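Hochzeitsbräuche in der Trauplanung: Neuerungen im Modul Zeremonie

Ab Version 3 verwaltet Venavico regionale Hochzeitsbräuche als eigene Programmpunkte. Jeder Brauch erhält ein Zeitfenster von 15 oder 20 Minuten und wird dem Ablaufplan der Trauung zugeordnet. Die Kranzzeremonie nach griechischem Ritus ist bereits hinterlegt, die Texte dazu hat Vangelis Bakalis geprüft. Im März angelegte Ablaufpläne müssen einmal neu gespeichert werden. Pro Feier sind maximal 100 Gäste im Sitzplan möglich.
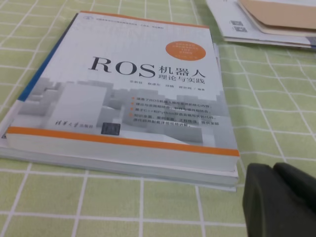
Zweisprachige Programmhefte lassen sich jetzt direkt aus dem Ablaufplan exportieren. Die Zweitsprache steht wahlweise neben oder unter der Hauptzeile. Bei gemischten Schriften empfiehlt sich die Anordnung wie auf dem Buchumschlag: lateinische Buchstaben mit Serifen, rechts daneben die chinesischen Zeichen in kräftigerem Schwarz, der Untertitel kleiner darunter. Die Vorlage dafür heißt Lemolari.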